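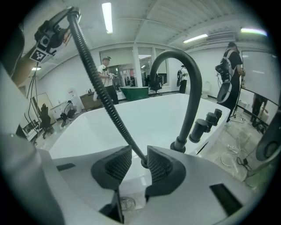
white tub it is, everything else for our bathroom is up for debate

ok so I finally have to talk about grout, because grout has eaten my entire fall. Thread, sorry in advance

1/ We bought the house in Pryor in February and I told everyone the upstairs bathroom would be "a quick one." I had a mood board! I had opinions on towel hooks! I did not have a single opinion about grout. I thought it came in one color and that color was grout.

2/ Reader, there is a showroom in Heseck with a whole wall of it. Little sticks on chains, like paint chips but sadder. I stood there so long a man offered me a chair.

3/ I narrowed it down to two from Florby. One is called Oat and the other is called Warm Oat. I have looked at them in daylight, under the hall lamp and at 11 at night with my phone flashlight. My sister says they're the same stick.

4/ Anyway I went with Warm Oat. Then the tile quote came back and the floor tile I love is 600 bucks over what we had set aside. So now I'm looking at a different tile, and Warm Oat looks pink next to it – like, ham pink.

5/ Shout out to İlker Kaplan, who is doing the tiling and has the patience of a saint. He told me to mix up a tiny batch, smear it on a scrap and leave it alone for a few days before deciding anything. "Stop looking at it wet." I've been repeating this to myself in the car.

6/ The scrap is now living on the kitchen windowsill next to the basil. It dried so much lighter!! I like it again. I'm scared to move it.

7/ People keep asking about narrow joints vs wide ones. We're going narrow on the walls and a bit wider on the floor – I like seeing the grid down there, it reminds me of my grandma's place on Warnora Street. She had tiny green hexagons and scrubbed them with a toothbrush every single week. I will not be doing that.

8/ Which brings me to sealer. Do you reseal yours every year? My neighbor says yes, my dad says he's never sealed anything in his life. Tell me what you do, and if you've lived with an oat-ish grout for a while I'd love to see how it's held up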